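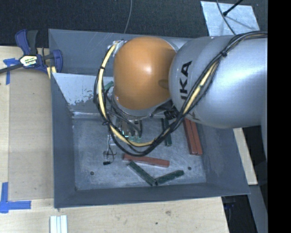
**Bin picking cell 2: monthly inspection, May**

Checked by: Xolani Modise
Site: Wastwood, bench hall
Cell state at start: stopped, key out, air off and bled down
Marks used: OK / WATCH / FIX / N/A

Work through the sections in order. Sections A to D are done with the key out. Section E needs the key back in and the arm at reduced speed. Write a comment for anything that isn't OK. "Same as last month" is not a comment.

## A. Bin and bench

- [x] **A1. Bin seated on the bench, no rocking.** OK. Pushed on all four corners.
- [x] **A2. Bench clamp tight.** OK. The clamp on the rim took a small squeeze on the handle, less than last month. Leave it where it is. If it gets moved along the rim, the bin pose has to be taught again.
- [x] **A3. Position tape on the bench in place.** WATCH. One end of the blue tape is lifting. Pressed it back down. If it lifts again, replace the whole strip and line it up with the bin, not with the old glue line.
- [x] **A4. Bin walls and rim free of burrs.** OK. Ran a gloved hand around the rim. Scratches on the rear wall, none of them catch a fingernail.
- [x] **A5. Bin floor.** WATCH. The floor is scuffed all over. No dents. The scuffing doesn't matter for picking, but the sloping panel has worn patches where the paler coating has gone, and the depth camera reads bare metal differently from coated metal. Compare with next month before deciding on a respray.
- [x] **A6. Holes in bin floor clear.** OK. Chips get in there from the bench work. Vacuum, don't blow.
- [x] **A7. Test blocks.** OK. Red and green both in use. Wiped with a dry cloth. Any block with a broken corner goes in the scrap tub, because the vision model was taught on square ones.

## B. Hose and cable bundle

This is the section that finds most of our faults, so take the time. The bundle on this arm is routed outside the links and it moves with every wrist turn.

- [x] **B1. Ties present and snug.** OK. Each tie should turn under finger pressure but not slide. Cut and replace any that slide. Don't pull a new one down with pliers.
- [x] **B2. Loop at the wrist has slack.** OK. Moved it by hand with the arm parked low over the bin. The loop under the wrist joint is free and doesn't pull on the fittings.
- [x] **B3. Loop clear of bin walls and parts.** WATCH. When the gripper goes deep, the bottom of the loop comes down toward the blocks. It has not snagged that I know of. I would like it one notch shorter, but then B2 gets tight at full wrist turn. Left as is. Raised with the Hevareck people, who set up the routing.
- [x] **B4. Air hose, full length.** OK. Yellow hose checked by eye and by feel where it crosses the arm link and around the bottom of the loop. No flats, no cuts. Slight polish on the outside of the bend.
- [x] **B5. Fittings at the wrist.** FIX, done. One push-in fitting let the hose turn too easily. Trimmed the hose end square and pushed it home again. Leak test is E3.
- [x] **B6. Coiled cable below the joint.** OK. Coils even, jacket not cracked.
- [x] **B7. Rub marks on the link.** OK. Some dull lines under the bundle, wiped off with a damp cloth. No paint through to metal.

## C. Gripper

- [x] **C1. Mounting screws.** OK. Paint marks all lined up.
- [x] **C2. Fingers straight and clean.** OK. Cleaned with alcohol wipes.
- [x] **C3. Finger pads.** WATCH. Pads have 3 weeks left in them by the look of the edges. New set is in the Vukčević drawer, second tray. Change both sides together.
- [x] **C4. Gripper wiring.** OK. Nothing pinched between gripper and flange. Tugged each connector lightly.
- [x] **C5. Loose wires hanging into bin.** FIX, open. The thin gray and black wires with the small black connector must not lie on the bin floor during a run. Either tie them up to the main bundle or take them out. I don't know if the Osaseck sensor test is finished, so I did not cut anything. Cell is not to run unattended until this is closed.

## D. Arm and surroundings

- [x] **D1. Joint covers fitted, no cracks.** OK. Checked the orange covers all round with a flashlight.
- [x] **D2. Oil or grease at joints.** OK. None on the covers, none on the bench.
- [x] **D3. Cables behind the bench.** WATCH. Thin cables come down behind the rear rim of the bin. They are clear of the arm now but nothing holds them there. Add a clip to the bench edge.
- [x] **D4. Loose items near the arm.** FIX, open. Boards and profile lengths shouldn't be left against the bin or on the bench edge. Move them to the rack before each run. The sheet metal on the floor behind the bench is a trip hazard and goes to the rack too.
- [x] **D5. Emergency stop buttons, housings and labels.** OK. Function is tested in E1.
- [ ] **D6. Base bolts.** Not done. The long torque wrench is out for calibration. Do this Saturday when it is back and sign separately.

## E. Powered checks

Key in, reduced speed, one person at the pendant and no hands in the bin.

- [x] **E1. Emergency stop, pendant and bench.** OK. Both dropped the drives. Reset needed the key each time, as it should.
- [x] **E2. Gripper status light.** OK. Green at ready, goes out with the enable.
- [x] **E3. Air leak test.** OK. Held pressure for 2 minutes with the supply shut. Listened at the wrist fittings, nothing. This clears B5.
- [x] **E4. Wrist turn, both ways to the program limit.** OK. Watched the loop the whole way. It rises on the left side and settles back without rubbing the gripper.
- [x] **E5. Bin corner moves.** OK. All corners reached without touching the walls. The front right is the closest, same gap as before.
- [x] **E6. Test picks.** OK. 23 picks, mixed colors, no drops. One retry on a block that was against the wall.
- [x] **E7. Pick counter.** Just under 2,000 since the last pad change.

## Open items

| Item | Action | Who | Before |
|---|---|---|---|
| C5 | Tie up or remove loose wires | Modise, after word from Osaseck | Next unattended run |
| D4 | Clear boards, profile and sheet metal to rack | Whoever starts the shift | Every run |
| D6 | Torque base bolts | Modise | Saturday |
| D3 | Clip for rear cables | Modise | Next inspection |
| C3 | Change finger pads | Shift lead | 3 weeks |
| B3 | Answer on loop length | Hevareck | No date yet |

Cell released for attended use only. Tag is on the key hook and stays there until C5 and D6 are signed.

X. Modise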